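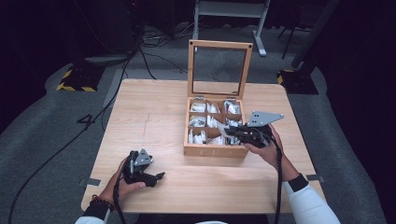 A wooden tea box with a glass lid and six compartments.

Offices have spent a lot of money in recent years on getting people to come back in. I have worked in four of them, and I think most of that money went to the wrong place. It went on booths, screens and chairs. Very little went on the tea break, and the tea break was the part that worked.

My first job was at Trullen, a parts supplier with more than 300 staff on one site. At half past ten the work stopped. You went to the canteen, you had your tea, and you sat wherever there was a seat. I learned how invoicing worked from a man who drove a forklift and had once been moved upstairs for a winter. There was no training course that covered it.

The break lasted 13 minutes on paper. In practice it was nearer twenty, and every manager knew. When new owners took over they did away with it and told us we could make a drink whenever we liked. It was presented as a freedom. Within a month people were carrying mugs back to their desks and drinking alone, and the canteen tables were used for storing leaflets.

I don't think the owners meant any harm. A shared break looks like waste if you add it up across a year. What doesn't appear on the sheet is the order that went out correctly after two people happened to talk about it over a biscuit. You can't put a figure on that, so it gets treated as nothing.

The usual objection is that fixed breaks don't suit everyone. Some people want to work through and leave early, and parents in particular may need to. I accept that. A break can be set at a regular time without anyone being marked absent from it. At Kindwood, where I work now, the kettle goes on at three. About half of us turn up on any given afternoon, and it isn't always the same half.

It costs very little. You need hot water, a decent choice of tea, milk that is in date and somewhere to sit that isn't a desk. You also need the most senior person in the building to come along now and then and stay for the whole cup. If they take theirs back to their office, everyone else will do the same by April.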